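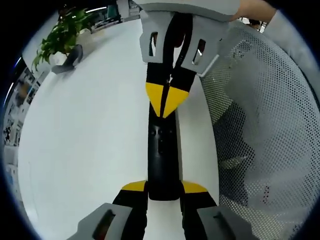 Monday, and the Pradura pair is back on my bench for the second time since October. The brochure says the fingers are "maintenance free for life". Whose life, I'd like to know. Mine came with a torque chart, a bag of spare pads and a 40-page PDF, which seems like a lot of paper for something you never touch.

The complaint is the usual one: the grip reads fine with nothing in it and drifts once it's holding something. Bumow support told me to update the firmware. I did, and the log went from 435 warnings to 467. So much for that. After that I went back to the way I was doing it before anyone sold me a diagnostics package - check the pads, check the screws, then close it on something and see who is lying.

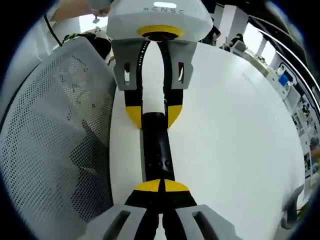 I don't trust a zero that was set with the jaws empty. The Baysal manual has you close the fingers, press the button and walk away, and the screen gives you a nice green tick. Fine, but a tick only means the software agrees with itself. I want a part between the pads, and I want a second gripper on the same part, so I have two opinions. Lining them up is the fiddly bit. The white end goes up between the black pads of the top gripper, the lower one closes its yellow tips on the black end, and the whole thing should stand in one straight line. If it leans, I start over before I write anything down.

Then I compare the two readings, open one side, close it again, and repeat that 6 times. Bumow says once is plenty. Maybe it is, on their bench.

I swap pads in sets, both sides together, even when only one looks tired. The finger screws get a quarter turn at a time, left then right, and I leave the thread locker off until the numbers settle. Ilus sells an alignment jig for this job. I borrowed one last year and spent most of an afternoon aligning the jig.

So far the lower one repeats well and the upper one wanders a little. Could be a pad, could be the cable. I'm putting my money on the cable, and the new one should be here by the end of the week.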